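Workshop > Tips > Software > Tidying programs

Before you let a planner loose on a messy bed

Every few months a piece of software comes along that promises to sort clutter for you. You point an arm at it, press go, and the sponges end up with the sponges. I have been trying these programs at home since March and my advice is mostly about how to spend less of your evening on them.

Start with soft things. The sales pages love mugs and blocks, which any detector can box up neatly. A bunched cloth has no fixed shape, and most grasp planners treat it as a lump with a center, then close the fingers on whatever is there. Sometimes that's a loop of cloth and sometimes it's the sheet. If the program can't show you its grasp point before it moves, turn the speed down to the lowest setting and keep a hand on the stop.

Check what it thinks the floor is. Kulline, the planner I used longest, fits a flat plane to whatever your things are resting on. Fine for a counter. A mattress sags and bulges, and 5 centimeters of error is the difference between picking up a sponge and plowing it into the bedding. There is a setting called "surface model" buried under Advanced. Change it from plane to mesh. It's slower. Leave it there anyway.

Stripes are worth a test of their own. Stereo depth can match one band to the wrong neighbor, and then you get a ridge in the map where there is only sheet. Look at the depth view with the bed bare, then again with your things on it.

A yellow sponge with a smaller one near it, a crumpled white cloth, a small box and a plastic bag make a fair trial, I think. Keep the thin plastic in. Leaving it out is how people get those nice success rates.

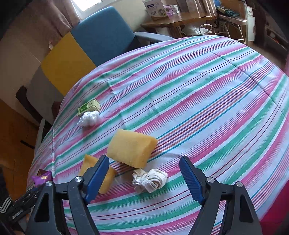 Imani Halvorsen wrote in to say I'm too hard on Kulline, and that with the mesh setting and 50 of her own labeled pictures it stopped confusing cloth with bedding. She also thinks two sponges side by side are a worse test than any bag, as the program merges them and plans one wide grasp.

She may be right about the sponges. I'd like to see her 50 pictures tried on somebody else's sheets, though. Mine came from one room in one light, and the labels fell apart when I changed the lamp.

Logs: set a cap. Clenness saves every failed plan by default and I found 4000 of them on a laptop that was already full. Keep the last 161 if you like (that's what fits on one screen of mine) and delete the rest.

Don't pay for the yearly plan until you've run the trial on your own linens.

Related tips
Calibrating a wrist camera with a printed grid
Stop buttons: where to put them
Ruiz-Ortega grasp viewer, second look
Cleaning sponges between uses

Heranthorpe Workshop Pages | Contact | Updated 8/1/24 | Back to top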